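Workshop tips: comparing grippers on soft things

Posted 15/12/2020 by Flor Cabrera

Hard parts tell you very little about a gripper. If you want to compare two of them fairly, try cushions, bags and pillows, and do it near real furniture.
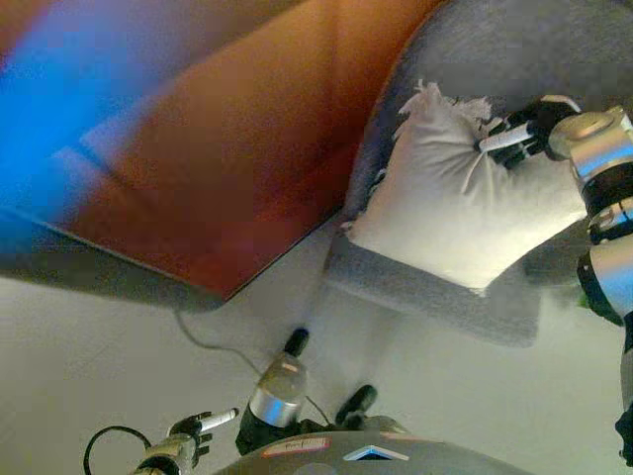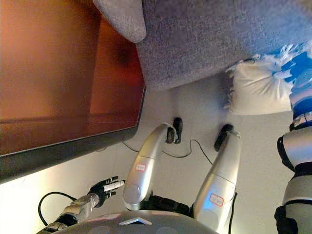

Start with the fingers open wider than you think you need. Fabric bunches as they close, and our Bako fingers stalled on a thick fold until Zoila Carhuamaca widened the approach. The Brurutach set closed more slowly but held a corner better.

Use the same object for every trial. Plump it up by hand between tries, or the second gripper gets an easier job than the first.

Set the closing force low and bring it up in small steps. Write down the setting where the cloth first stays put, then go up 2 steps and stop there.

Tie cables back at the wrist and check them again after every change of controller. We lost most of a morning in March to a loose plug on the Sarkemine board.

Wipe the finger pads with a damp cloth, no solvent. Lint builds up quickly and the grip goes off well before you notice any colour on the pads.

Spare pads from Stostevov are part number 399. The older 3330 pads fit too, but the screws are longer and need a washer.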